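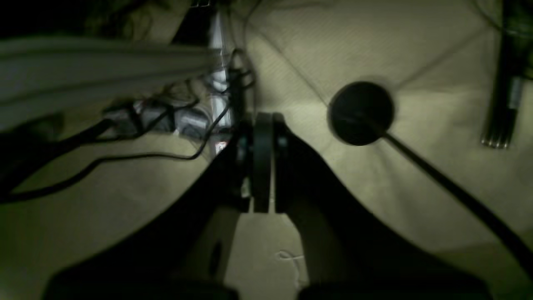 Gripper, black, two fingers spread

Cirkar Tax Reporting Group
Minutes of the October meeting

Present: Shuk-fan Lau (chair), Dariusz Sowa, Kai-wen Chien, Hiu-tung Peng (minutes)
Apologies: Kwan-ho Chiu

1. Minutes of the previous meeting
Agreed with one correction. Under item 4, "input tax" should read "output tax" in the second paragraph.

2. VAT return, quarter just ended
DS reported that the return had been prepared from the Fullow ledger and agreed to the control account, apart from a difference of £71. The difference was traced to a supplier credit note entered with the wrong tax code. The code has been changed and the return re-run. KC asked whether the same code had been used for other credit notes from that supplier. DS had looked at the current quarter only.
Action: DS to check the earlier quarters and report any further errors before the return is submitted.

3. Import VAT statements
Monthly statements are being downloaded by one person and saved to a local drive. SL noted that the statements are available online for a limited period and that two were missing from the shared folder. HP confirmed that both had since been found and saved. It was agreed that two people should have access from now on.
Action: HP to request access for KC.

4. Partial exemption
KC presented the draft annual calculation. Rental income from the Stasari building is exempt, as no option to tax has been made, and the related input tax has been attributed directly. Residual input tax has been apportioned on the standard turnover method. DS queried the treatment of the sale of the old racking, which had been left in the turnover figures. After discussion it was agreed that this was a disposal of capital goods and should be taken out of both parts of the fraction. The effect on the recovery percentage is expected to be small – KC will confirm it once the figures have been re-run.
Action: KC to circulate a revised calculation.

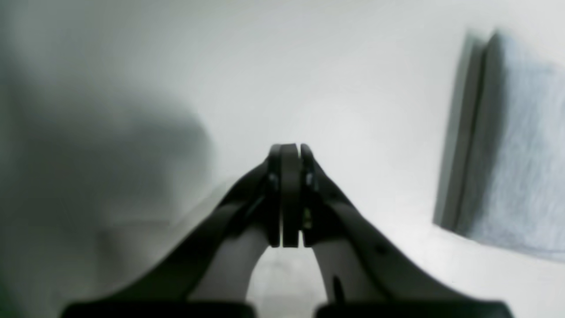 Gripper with fingers closed

5. Record keeping
HP has been through the purchase invoices held at Chow. Almost 900 had been scanned, of which four could not be read and will need to be scanned again from the paper copies. Paper copies are to be kept until this has been done. SL asked that file names carry the supplier number first, then the invoice number. The existing files will not be renamed.
Action: HP to rescan the four invoices and update the filing note.

6. Correspondence
A letter from KCh on the place of supply of training services was taken as read. Held over to the next meeting, when he will be present.

7. Any other business
DS asked for the ledger to be closed to new postings at 5 p.m. on the last working day of the month. Agreed.

Next meeting: date to be circulated by HP.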